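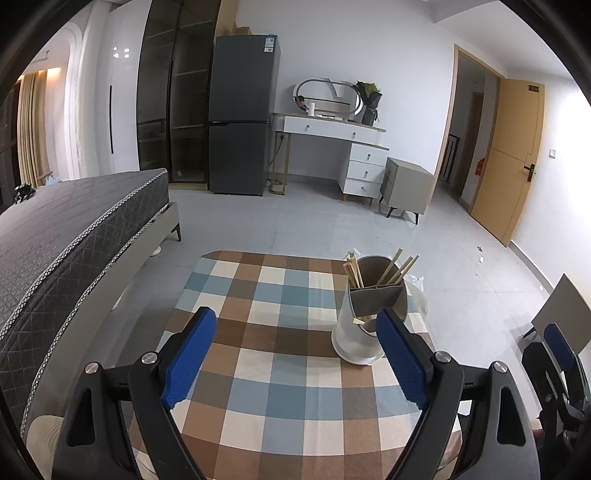
1. Âmbito e finalidade das normas de recolha

As presentes normas aplicam-se a todas as sessões de demonstração manual realizadas com garra portátil no âmbito da unidade curricular de Robótica de Manipulação. Destinam-se aos estudantes inscritos, aos monitores e aos docentes responsáveis, e devem ser lidas antes da primeira sessão prática. Entende-se por demonstração a execução, por um operador humano, de uma tarefa completa com a garra na mão, em condições próximas das do uso corrente. Quando a tarefa consiste em manusear pauzinhos de madeira num porta-utensílios com divisórias, colocado sobre uma toalha aos quadrados, a posição inicial do recipiente e dos pauzinhos deve ser anotada na ficha antes do início do registo. A abertura dos dedos, com as respetivas almofadas azuis, é verificada nesse mesmo momento.

Pesquisar nesta unidade curricular Todos os conteúdos Ir

2. Responsabilidades

2.1. A coordenação das sessões compete a Vesna Popescu, a quem devem ser dirigidos os pedidos de alteração de horário e de local.

2.2. O operador responde pelo estado da garra durante a sessão e pelo preenchimento da ficha. A ficha é assinada no próprio local -- não se aceitam fichas preenchidas em data posterior.

2.3. A revisão dos registos é feita por pessoa diferente do operador. No presente semestre, essa função cabe a Kobina Tsikata e a Cormac Mulcahy.

3. Preparação do espaço

3.1. As sessões em ambiente doméstico carecem de autorização escrita do ocupante. A autorização abrange as divisões indicadas e todas as superfícies refletoras nelas existentes, incluindo espelhos, portas de vidro e janelas, nas quais possam surgir pessoas.

3.2. O mobiliário permanece na disposição habitual. Não é permitido arrumar a divisão para efeitos de registo, salvo quando um objeto no chão constitua risco de queda.

3.3. Documentos pessoais, ecrãs ligados e correspondência são retirados antes do início.

4. Execução da demonstração

4.1. Cada série compreende 8 repetições da mesma tarefa. A série interrompida é assinalada como incompleta e conservada.

4.2. O movimento deve ser contínuo e a velocidade moderada. O operador não toca nos objetos com a mão livre enquanto o registo decorre.

4.3. O recipiente deve ser abordado também sobre superfícies macias, como uma cama coberta por uma manta, onde pode ficar inclinado. Nestes casos regista-se a orientação do bordo e o lado para o qual se inclinam os pauzinhos.

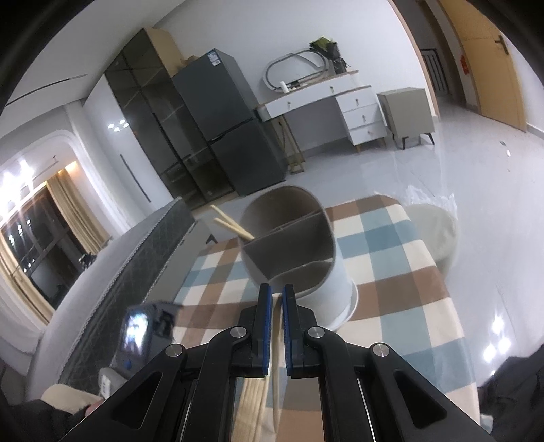
4.4. Em caso de queda de um objeto, o operador abre a garra, afasta-a e termina a repetição. A ocorrência é descrita na ficha com a menção «queda», sem outro comentário.

5. Conservação e entrega dos registos

5.1. Os registos são entregues no repositório Drelura até às 18h00 de quinta-feira. O conjunto de referência do semestre é composto por 168 séries.

5.2. Os registos em que seja identificável uma pessoa não autorizada são retirados do conjunto e comunicados à coordenação. A decisão sobre a sua eliminação é tomada pelo docente responsável, Stavros Đorđević.

5.3. As fichas em papel são arquivadas na sala 63, por ordem de série.

Leitura complementar: S. Hoxha, Boas práticas na demonstração manual de tarefas, cadernos Tavatmont, capítulo relativo a utensílios finos.

Contacto: secretaria da unidade curricular, extensão 1040 | © Departamento de Automação, todos os direitos reservados | Voltar ao topo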